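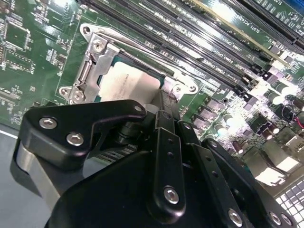

Pranden Repair Vocabulary, data card

Summary
The Pranden Repair Vocabulary holds 800 terms used at computer repair counters, in English and Spanish. Each entry gives the term, a plain definition and one sample sentence.

Sources
Terms were gathered from service tickets and parts lists supplied by Drellico. Customer names were removed before review. Jovita Pacheco and Gumaro Zamudio reviewed all entries. Regional spellings are kept as separate entries. 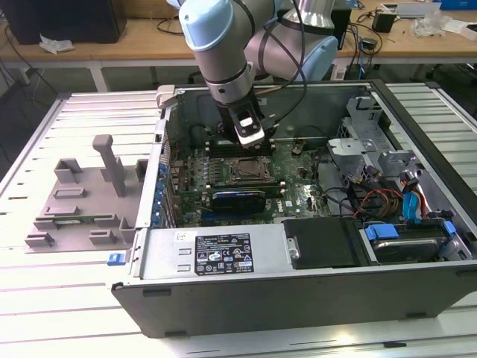
Desktop tower on its side, side panel removed.

Files
terms.csv, main list
variants.csv, regional forms

Known limits
Laptop and printer terms are thinly covered. Ten entries lack a Spanish sample sentence.

Maintenance
Corrections are accepted each October. Contact: Lacey Clegg, Pranden.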